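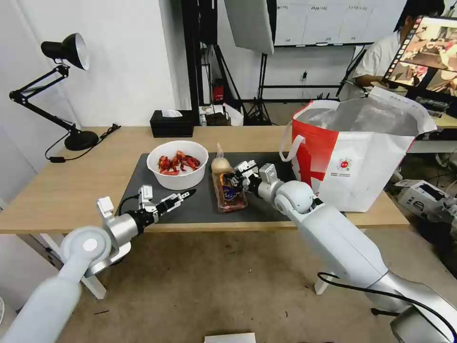
I'd been meaning to get over to Otbridge since July, when a reader wrote in to tell me I'd been cooking crayfish wrong for years. Fair enough! She was quite polite about it, and when I rang her she said I'd better come round and be shown. She asked me to leave her name out ("my sister reads your page and I'd never hear the end of it"), so I have.

She grew up near the river at Zenitz and has been boiling crayfish for 44 years, first for her parents and then for anyone who turned up. Her kitchen is small and very warm, and there was a cup of tea in my hand before I'd got my coat off.

I asked where most of us go wrong. "Salt," she said straight away. "You're all frightened of it. The water wants to taste too salty to drink, and then a bit more." She uses dill that's gone to flower, which she dries herself and hangs in the cupboard under the stairs, plus an onion cut in half with the skin left on. I said I usually add lemon. She pulled a face. "On the table, if you must. Keep it out of the pot."

Timing was the bit I'd come for. She gives them 8 minutes from when the water comes back to the boil, then takes the pot off and lets them cool in the liquid overnight. Overnight! I've always drained mine and eaten them with burnt fingers. "Then you've had hot crayfish that taste of nothing much," she said, and I'm afraid I had to write that down.

We got on to frozen ones, as hardly anyone I know can get them fresh. She isn't snobbish about it. She buys hers from Flidard, the fish counter on Rutherford Street, and thaws them slowly in the fridge. "They've been cooked already, so don't go boiling them again. Make the brine, let it go cold, put them in and leave them alone till the next day."

Her sister does a version with chilli and garlic – lots of garlic – and I could tell this was a sore subject. "It's nice," she said after a while. "It's a different dinner."

I stayed over 2 hours and went home with a jar of dried dill and instructions to save the shells. Those go in a pan with butter and a spoonful of tomato puree, cooked gently and then strained, and she stirs the butter through rice. I've made it twice this week.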